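Fixed price or hourly for a small interior job?

gellico_gal
Posted in Running Your Business, 41 replies, page 1

OK so I need opinions before I send this quote. I do small interiors work, mostly dining rooms and home offices, and a couple out in Casado want their dining room redone. Paint, lighting, a new table, and moving things so people can get past the chairs. I've always charged hourly. They want one number, and they want it by the end of April.

My gut says $1,000 for the design part, purchases separate. My husband says I'm nuts and should stay hourly – but he also says that about everything I do.
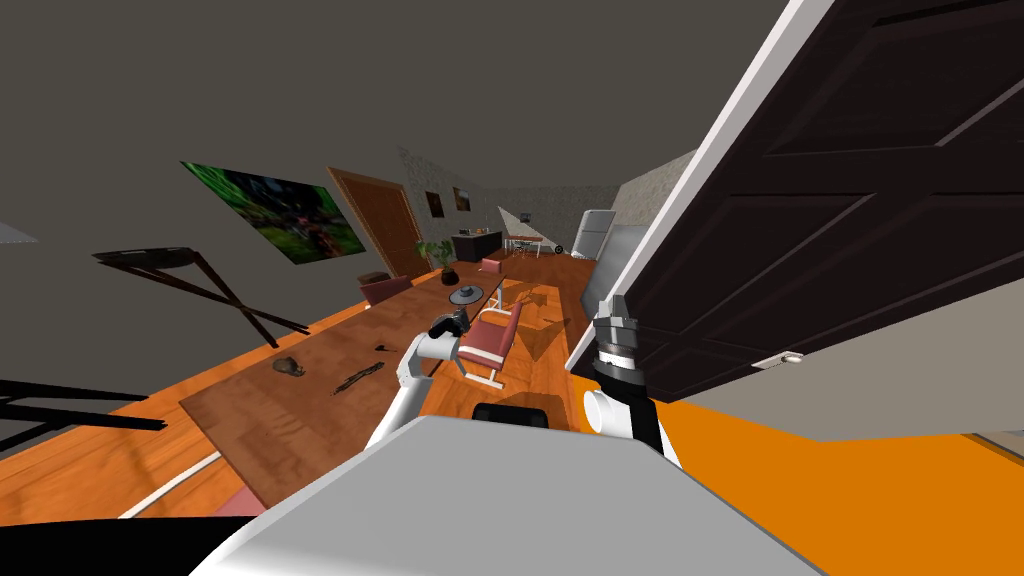
Anyway, my last fixed job was a disaster. I quoted $800, the client changed her mind on the wall color over and over, and by the end I'd have made more money babysitting. I don't want to go through that again!

jerkance_jim
Fixed, all day long. People hate a running meter. When I went hourly I spent half my evenings defending my invoices line by line. Just write down what's included. Two rounds of changes, then it's $200 a round. Put it on the first page where they'll see it.

sterach77
Gonna disagree with Jim. Two rounds sounds great until you're arguing over what a "round" is. I had a guy send me one email a day for most of a month and he swore it was all the same round. Hourly with a cap worked way better for me.

jerkance_jim
That's a client problem, you'd have had the same guy hourly.

sterach77
Sure, and I'd have been paid for reading his emails lol

Luana Magalhães
I'm sort of between you two. I charge fixed for the plan and hourly for anything after they sign off on it. The sign-off is what saved me (I make them initial the floor plan, the paint and the lighting, all separately). It feels stiff the first time you ask but I've never had anyone refuse.

Also, gellico_gal, are you charging for the shopping trips? You said purchases are separate but your time isn't a purchase.

gellico_gal
Ugh. No, I was not. I had it lumped in with design.

Detlef Frerichs
Then $1,000 is too low. Lighting showrooms alone will eat a whole day, and tables are worse. I would also ask for half up front.

gellico_gal
Half up front feels pushy for people I've met once?

Detlef Frerichs
Their painter will ask for a deposit too. They won't blink.

gellico_gal
Fair point. I think I'm going with Luana's version, fixed for the plan with the initials thing, then hourly for shopping and changes. Typing it up tonight. Does anybody have wording for the sign-off page they'd be willing to share?

Luana Magalhães
Sent you a message with mine. Change the part about curtains, that was for one specific client.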